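2019-09-16

**Halonen asks for tariff relief on imported control components as duty bill rises**

STOMITDALE — Halonen, the maker of electrical control panels, has applied to have 11 types of imported component taken out of the import duties that came into force in July. The company says the duties have raised the cost of a finished panel and that it can't find a domestic supplier for most of the parts involved.

The application covers goods that Halonen has bought from overseas for many years. All were charged at a low rate until the summer. They now carry the full additional duty, which is paid by the importer when a shipment clears customs.

"We support fair trade rules and we have paid every bill on time," said Yolotzin Palacios, managing director of Halonen. "Our difficulty is that the duty falls on parts we need to build things here, while a finished panel made abroad still comes in at the old rate. We are asking for that to be looked at again."

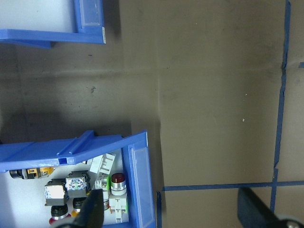 Halonen employs 207 people at its Stomitdale works and supplies water companies, food producers and small manufacturers. Its order book is fixed months ahead, and most contracts signed before July don't allow the price to be changed. The company has therefore carried the extra cost itself so far. Electrical control components of the sort packed together in the white inside of a blue plastic bin go into every panel it sells, and a single large order can call for several hundred of them.

Tiburcio Bañuelos, head of purchasing, said the company had written to 2 domestic producers over the summer. Nereo replied that it could make three of the part types but would need until late next year to have them tested and approved. Estum said it had no plans to enter that market.

"We would be glad to buy closer to home and we have told both firms so," Mr Bañuelos said. "A part has to be approved before a water company will accept it in a pumping station. That takes time, and the duty is being paid now."

Halonen has taken the following steps while the application is considered:

- Stock bought before July is being kept for fixed-price contracts.
- New quotations are valid for 30 days and show duty as a separate line.
- Spending on a second warehouse has been put off until the spring.
- No jobs have been cut and there are no plans to cut any.

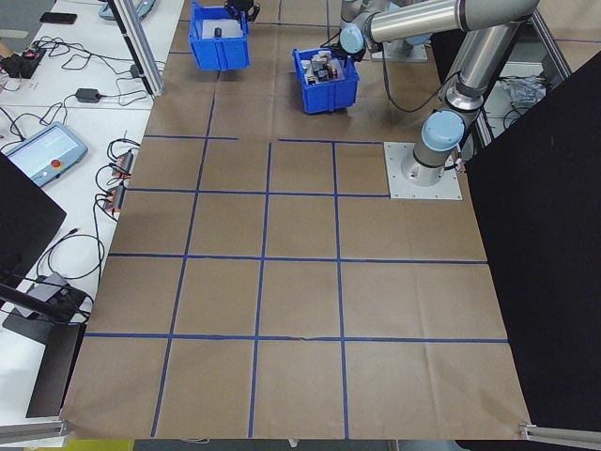
The company has also set out its position on the retaliatory duties announced by overseas governments in reply. Exports make up a smaller share of its sales, but nearly 223 panels were due to be shipped abroad before the end of the year. Customers for some of these have asked to delay delivery until they know which rate will apply. Halonen has agreed to hold finished goods for up to eight weeks without charge.

Higinio Tapia, finance director, said the firm could manage the present rate through the winter. A further increase would have to be passed on to customers when contracts come up for renewal.

A decision on the application is expected within 90 days. If it is granted, Halonen will ask for duty already paid on the listed parts to be refunded and will pass on the full amount to customers who were charged for it.

**Press contact:** Cirilo Figueroa, Communications Office, Halonen, Stomitdale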